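Progress Report to the Hsu Fund
Project: Finding Each Other Online, a study of how newcomers use friendship and dating apps
13 Sep 2018

Dear friends at the Fund,

Thank you, first of all, for your patience over the summer, and for the kind note that came with the second payment. It went up on the wall by the kettle and has been read many times since! We are a little past the middle of the project now, and I'm glad to say there is plenty to tell you.

Where we are with the survey

We set out to collect 600 completed questionnaires from people who moved to Norkov from another country within the past ten years. As of this week we have 358. That is a bit behind the plan we sent you in the spring, mostly on account of the translations, which took longer than I had promised (the words people use for "dating," "seeing someone" and "just talking" do not line up well from one language to the next, and we went back and forth over them for weeks). The forms now exist in five languages and replies have been coming in faster.

Of the people who have answered so far, 147 say they first opened a dating app in Norkov mainly to make friends or practice the language. We had expected some of this, but it is a bigger group than our pilot suggested, and we have added two questions about it to the interview guide.
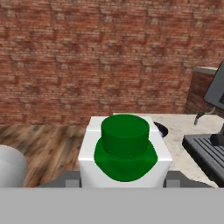

Interviews

We have finished 74 long interviews, most of them an hour or more. People have been very generous with their time. A good many told us that they keep two profiles, one on Prorkix, where they write in their first language, and one on Fakedis, where they write in the local one, and that they come across as rather different people on each. Several older participants said they leave their country of birth off altogether until they have met someone in person. I would like to spend more time on this in the final report, if you are happy for us to give it a chapter.

We still have too few interviews with people over fifty and with people living outside the city. Two language schools and a sports club have agreed to pass our flyer along, and we'll see what that brings.

Budget

Spending is on track overall. Translation cost more than planned and travel cost less, so we would like to move the unused travel money across, with your permission. The revised table is attached.

What comes next

The survey stays open through October, and coding of the interviews has already begun. You will have a first draft of the findings before the winter break. If any of you would like to sit in on one of our reading afternoons, please do write, we would love to have you.

With warm thanks,
The project lead, Finding Each Other Online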